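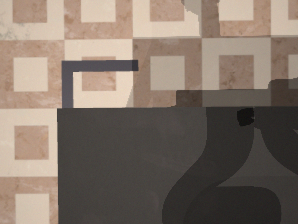
Floltus 350 manual tile cutter: review after a laundry, a bathroom and an entry hall

The Floltus 350 is a rail-type score-and-snap cutter sold under the Maltimau name. I bought mine at full price from Rahman Tile Supply in Wedstead. It has now done three floors and one splashback, in ceramic, porcelain and a small quantity of polished marble-look porcelain with an inset square. The notes below cover accuracy, snapping behaviour, the fence, wheel life and the parts I would change.

What it is

A cast alloy base, two steel rails, a sliding carriage on sleeve bearings, and a lever that carries both the scoring wheel and the breaker foot. Maximum straight cut is 350 mm. On the diagonal it will take a smaller tile corner to corner, with the fence swung to its angled stop. There is no water, no motor and no dust extraction to set up. It folds into nothing and the handle does not come off, so allow for its full length in the ute or the boot.

The box contains the cutter, one spare wheel, a hex key and a folded sheet of instructions. The instructions are adequate for assembly and silent on adjustment.

Set-up

The rails arrived parallel. The fence did not arrive square to them. With a machinist's square against the fence and the wheel run down the blade, mine was out by 2 mm across the full cut. On a plain tile under a skirting board you would never see that. On a patterned floor you will see it at once.

Correction takes a few minutes. Loosen both fence screws, bring the fence up to the square, nip the left screw, check, nip the right screw, check again. The fence creeps slightly clockwise as the right screw tightens, so I set it a hair the other way first. Once locked it has stayed put, apart from one occasion when the cutter went over on its side in transit. I now check it before every job.

The moulded scale on the fence is not worth using. The graduations are legible but the zero does not coincide with the wheel. Mark the tile in pencil and cut to the mark.

Scoring

The carriage has no perceptible side play when new. After the first floor I could feel a trace of movement at the far end of travel, and there is a pair of grub screws on the underside of the carriage that takes it out. These are not mentioned in the instructions. Use a quarter turn at most. Any more and the carriage binds in the middle of the rails.

Scoring pressure is judged by ear and hand in the usual way. One continuous pass, push or pull as you prefer, though the lever geometry on this one favours a push. The wheel starts cleanly at the near edge of the tile and leaves a short unscored length at the far edge if you lift too early. Follow right through and let the wheel drop off the end. A second pass over the same line produced more wandering breaks than it cured.

Glazed ceramic gave no trouble. Textured porcelain, the kind sold for wet areas, needed noticeably more pressure, and the wheel tends to skip on the high spots. I wasted several tiles learning where that pressure was.

Snapping

The breaker foot is a single hinged vee with rubber facings. It is wide enough for general work. For narrow cuts it is the weak point of the tool. Down to a strip of 35 mm the breaks were consistently clean in ceramic and mostly clean in porcelain. Below that the waste piece tends to break in two, or the break runs off the score in the last third of the tile. For anything thinner I scored on the Floltus and finished with nippers and a rubbing stone, or took the tile to a wet saw.

The rubber facings leave a faint grey mark on matt tiles. It comes off with a damp sponge and a little cream cleanser, but I would sooner not have the extra step on a pale floor. A strip of masking tape over each facing prevents it and lasts most of a day.

Patterned and inset tiles

Most reviews of budget cutters deal with plain tiles, and most plain tiles are forgiving. The harder test is a checkerboard in two reversed designs, one cream with a brown square in the centre and the other brown with a cream square. Every perimeter cut on a floor like that removes part of a border, and the eye compares the remaining width from one tile to the next along the wall.

Three practices made the difference for me.

Set the layout out dry from the centre of the room and adjust until the cut row on opposite walls is the same width. If the cut falls through the inset square itself, shift the layout by half a tile and look again. A cut through the border is less conspicuous than a cut that leaves a sliver of the centre.

Measure each perimeter tile at both ends. Walls in older houses are seldom parallel. The taper can be cut on the Floltus by packing one end of the tile off the fence with a scrap of card, and the cutter handles this well provided the tile is held firmly with the free hand.

Cut from a fixed stop for repeated widths. The supplied stop slides on the fence and locks with a plastic thumbscrew. It holds for light work. I replaced the thumbscrew with a metal one from the hardware drawer after it slipped during the entry hall job, and have had no movement since.

If the inset is a separate piece set into the tile body, a scored break across the joint is a gamble on any manual cutter. Where the pattern is printed on a single body, as mine was, the score runs through it without noticing. Ask the supplier which you are buying, or look at the edge of a broken one.

Veining is worth a word. Printed stone-look tiles repeat, and some carry a heavier patch of colour in one corner. Open several boxes and mix them before cutting, and save the busiest faces for the places where the cut will remove the heavy patch. The cutter has no opinion on this but your offcut pile will be smaller.

Wheel life

The original wheel lasted through the laundry and most of the bathroom. The signs of wear were a dull, dragging sound and a score line that turned powdery. The spare is of the same quality. A replacement from Rahman cost 18 dollars and has a finer edge, and it is the better wheel in porcelain. It uses the same axle. Put a drop of light oil on the axle at each change and wipe off the excess, as oil on the glaze makes the wheel skate.

Keep the rails clean. Porcelain grit gets into the sleeve bearings quickly, and the carriage has no wipers. A dry brush between rows is enough. Oil on the rails collects grit and should be avoided.

Comfort and noise

The handle is a plain steel bar with a foam grip. The grip rotates on the bar under load and could do with some adhesive. Working on the floor is hard on the knees and the base has just enough weight to stay put on a drop sheet. On a bench it slides unless you screw it down, and the four holes in the base are there for the purpose. Noise is limited to the score and the snap. Ear protection is not needed, eye protection is, as porcelain throws small splinters at the break.

Faults, in order of annoyance

Fence not square from the factory.
Breaker foot too wide for narrow strips.
Plastic thumbscrew on the stop.
Grey marks from the rubber facings.
Useless scale.
Rotating grip.

Verdict

The Floltus 350 is an accurate cutter once it has been adjusted, and an average one before that. For ceramic floors and walls within its capacity I have no hesitation in recommending it. For a house full of textured porcelain I would spend more on a heavier machine with a split breaker foot. It will not cut notches, curves or L-shapes, and a grinder or wet saw is still needed around the toilet pan and the door jambs.

Mine is staying in the shed for the next job, a second splashback in plain white ceramic. Spare wheels are kept behind the counter at Rahman, so ask for them by the cutter's name.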